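Stirier Back Office for Dispensaries
Set-up Guide, Section 4: Connecting your store and sending the first sales report

Before you start

This section is for the store manager or the person who holds the manager login. You need the state license number of the store, the list of your product categories, and the opening cash count of the day. Please finish Section 3 (users and permissions) first. If you skip it, the report screen stays gray and you can not press anything.

The work is best done before the doors open. In our Dovedville store it took the whole time between 7 a.m. and opening, but we had many old products to clean.

4.1 Enter the license

1. Log in as manager and open Settings, then Store, then License.
2. Type the license number exactly as it is printed on the certificate, with the hyphens.
3. Choose the license type: Medical, Adult Use, or Both. 
4. Press Check. A green line with the legal name of your business appears.
5. Compare this name with the certificate, letter by letter. Press Save.

Caution: The license type can be changed only 2 times. After that, the field is locked and you must write to support with a copy of the certificate.

Note: If you own more than one store, repeat steps 1 to 5 for each of them. One license can not be shared between two stores in Stirier, even when the owner is the same.

4.2 Match your product categories

The state report knows only its own categories, and most stores use different names on the shelf. You must connect each of your names to one state category.

1. Open Products, then Category Match. Your own names are in the left column.
2. Click the first name and pick the state category from the list on the right.
3. Continue until the counter on top shows zero unmatched.
4. Press Test Match. Rows with a problem become orange.
5. Open each orange row and correct it. The most frequent problem is a missing net weight.

Note: Pre-rolls with added concentrate belong to a separate category. Do not put them together with flower, because the limit per patient is calculated in another way.

Note: A product name can have at most 255 characters, spaces included. Longer names are cut without a warning when the report is made.

4.3 Import the old inventory

1. Export the inventory from your old system as a CSV file.
2. Download the empty template from Products, then Import, and copy your columns into it. Keep the order of the columns.
3. Upload the file. One file can contain up to 1,776 rows. If yours is longer, divide it and upload the parts one after another.
4. Wait for the message "Import finished". Do not close the browser tab.
5. Choose one shelf in the store and compare it with the screen. When the quantities are different, press Undo Import and check the unit column.

Caution: Grams and ounces must not be mixed in the same file. The system reads the unit from the first row and uses it for all the rest.

Stores which come from Bremard Register have one extra step. Bremard writes the package tag with a space at the end, and Stirier refuses such tags. Use Clean Tags in the Import menu before you upload.
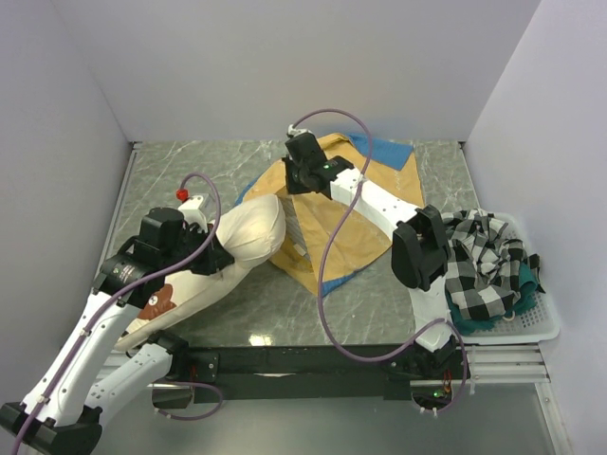

Can I sell to patients while the import is running?

Sales are blocked until the message "Import finished" is shown. If a patient is waiting, write the sale on the paper form from Appendix B and enter it later the same day, with the real time of the sale.

4.4 Send the first report

1. Open Reports, then State Sales, then New.
2. Choose the period. For the first report take one single day.
3. Press Preview and check the totals for medical and adult use separately. Returns are shown with a minus.
4. Press Send. The status changes to Waiting and then to Accepted or Rejected.
5. When the status is Accepted, save the receipt as PDF in your compliance folder.

If the status is Rejected, click on it to see the code. Code 172 means that a patient card was expired on the day of the sale. Open the sale, correct the card date if it was typed wrong, and send the report again. If the date was typed right, do not change it. Call your compliance contact.

Caution: Never delete a sale to make a report pass. Deleted sales stay in the log and the inspector can see them.

For stores in the Nyamweya group, questions on this section go to Upendo Nzioka (reports) or Mwanaisha Were (inventory and import). Please have the store number ready.

Continue with Section 5, Taxes and rounding.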